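Paiva open day: questions we keep getting

Is it worth going?
If you're in Gerkach on a Tuesday anyway, sure. It's free, and it's over in 25 minutes.

Do the robots work on their own?
Not in the part we saw. People did the picking up, with grippers held in the hand.
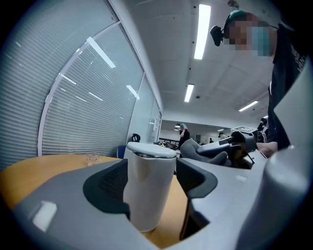
Staff quoted 1,000 recordings per task. We asked how many were any good and got a brochure.

Can I try one?
Yes, if you're 13 or older. Ask early.

Does Vudau sell any of this?
Not yet. No price either.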